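The Korletey Toy Library: our April gallery

What a month! April was our soft toy month at Korletey, and we had so many cuddly favourites come through that Kazue Chiba and I couldn't resist putting a page together. If you haven't visited since the new shelves went up, the plush corner now has 174 toys you can borrow (up from a very squashy couple of tubs when we opened), and the dinosaurs are easily the most popular of the lot. The bears are sulking.

We do love a dinosaur with a bit of character, and the green one is my pick of the month. Fuzzy all over, spikes you want to run your thumb along, and have a look at the toes!
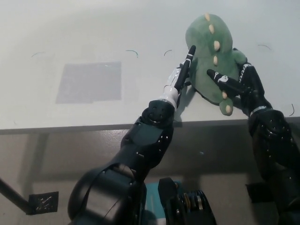

Our green dinosaur on the white table, cream spikes down its back and matching toe pads on a little green foot.

Members have been calling it Priker, a name Edem Laryea's youngest came up with one Thursday and which has well and truly stuck. Priker has a waiting list of six families at the moment, so pop your name down at the desk if you're keen. Loans are for three weeks, and you can renew once if there's no one behind you in the queue.

Ataahua Harawira is sorting the puppets and woollen animals for next month's page and would love to hear about your kids' favourites. Colours, names, silly voices, the lot! Leave her a note in the book by the door.

More to come once the puppets are on their shelf.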